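Review: Brisia shallow wash tub and the Ovance white ball pack

June 2020
Reviewed by Wenjie Shao

I bought the tub in January to replace a cracked seed tray, and the balls came later from the same shop. Both now get used for float and bounce checks on the tiled surface, a gray one with white joints.
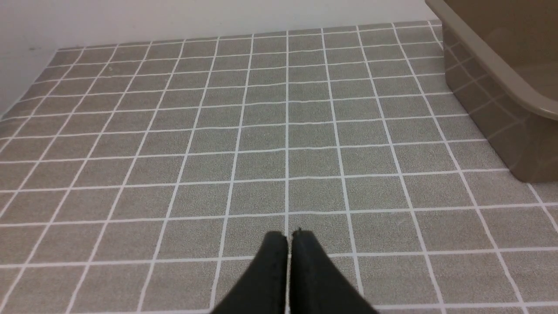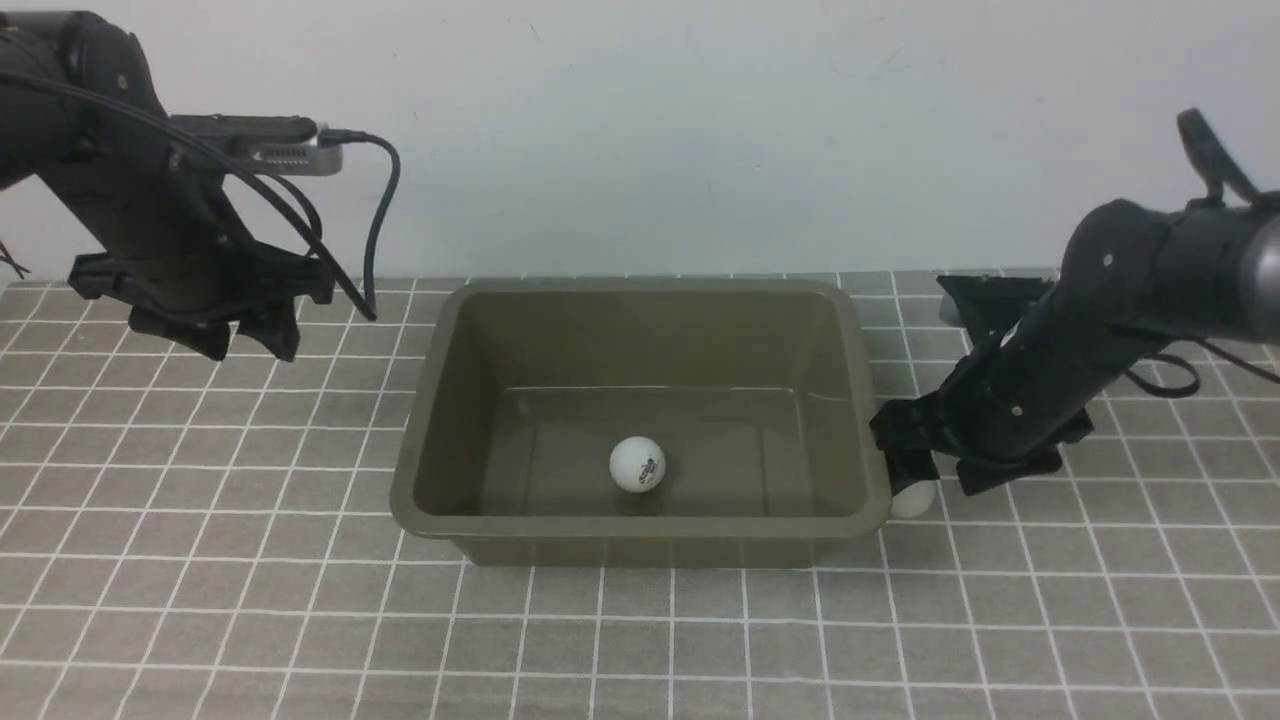
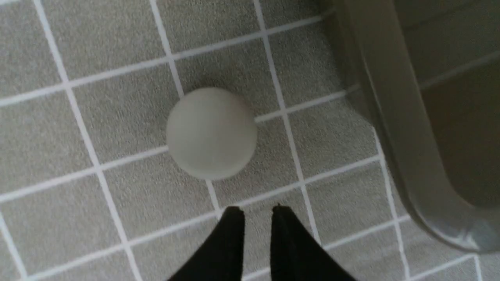
Tub. Brisia sells it in a single size and one color, which the label calls "moss" and I would call olive brown. It is a plain rectangular plastic basin, low for its length, with a flat floor and sloping walls. The flat floor is the reason to buy it. Many cheap basins have a molded ridge or a raised maker's mark in the middle, and a ball will drift to one side of that and stay there. With 200 ml of water poured in, mine covers from wall to wall with no dry patch, provided the surface under it is level.

The rim flares outward and is wide enough to lift by. It does flex. Carrying the tub one-handed from a short side with more than 800 ml in it lets the far end dip, and water goes over the lip. Two hands, one on each short side, and the problem is gone. There is no pouring spout, so emptying over a corner is the cleanest method. Expect a dribble down the outside wall.

The color is a drawback. Water is hard to judge against it, and a thin layer shows mostly as a shine. I put a strip of white tape up the inside of one wall as a level mark. After five months it has been replaced once.

Balls. White, table tennis type, printed with a small logo. Ovance packs them in a bag of 25. I checked seams by spinning each one on a flat plate, and two wobbled enough to set aside. The finish is matte and picks up gray smudges from grout. Dish soap removes them. The print on the first few I used has faded a little with washing, but it has not flaked.

They are light enough that a draft from the door will move them on a smooth floor. Joints between tiles help slightly, but a ball that is already rolling crosses a joint without stopping. If you need one to stay put, set it in the tub. The walls will hold it, wet or dry.

Compared with the Calloway tray. The Calloway is deeper and stiffer and does not flex when carried full. It also has rounded inside corners, which wipe out faster. Its floor is slightly domed, though, and a ball never settles in the center. The Grillik basin I had before both was flat but split along the rim in its second winter.

Cost per use is low for both items. My log shows 182 fills of the tub so far, with no leaks, no staining and some fine scratches on the underside.

Tub: 4 out of 5, one point off for the flex.
Balls: 3.5 out of 5. I would buy them again at the same price, but check the seams before throwing away the bag.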